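# Kusik open day recordings

28 Jul 2019
By the Lilteo data group

This folder holds the recordings made during the open day at the Lilteo office in May. Visitors were shown how to pick up and put down small objects with a hand-held gripper, then tried it themselves. Anyone who signed the form could have their attempts kept. Those attempts are the data set.

## What is in it

There are 141 episodes in 9 folders, one folder per object. Most episodes run under 15 seconds. Each has a video file and a text file with the gripper opening over time. The split file lists which episodes Dondero used for training and which were held back.

The demonstration ran in the main office, with the desks and chairs left where they normally are. We wanted ordinary clutter behind the objects — the earlier Zeng set was recorded against a plain backdrop and did not carry over well to other rooms.
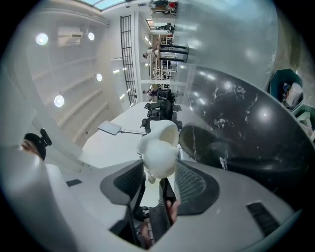

*Small white object between the gripper fingers, office desks behind.*

## Notes on use

- Camera angle changes a lot within an episode. Many views are tilted or fully sideways. We did not rotate anything.
- Visitors were beginners. Expect slow approaches, second tries and some drops. Drops are marked `drop` in the text file.
- Shiny surfaces and frosted glass give bright spots in some clips.
- People appear in the background. Do not use the set for anything to do with identifying them.

## Known problems

Folder 4 has two episodes with no opening values. The video is fine. Times in folder 7 start at 300 instead of zero — subtract before plotting.

## Access

Free for research and teaching. Please name the Kusik set and the version you used.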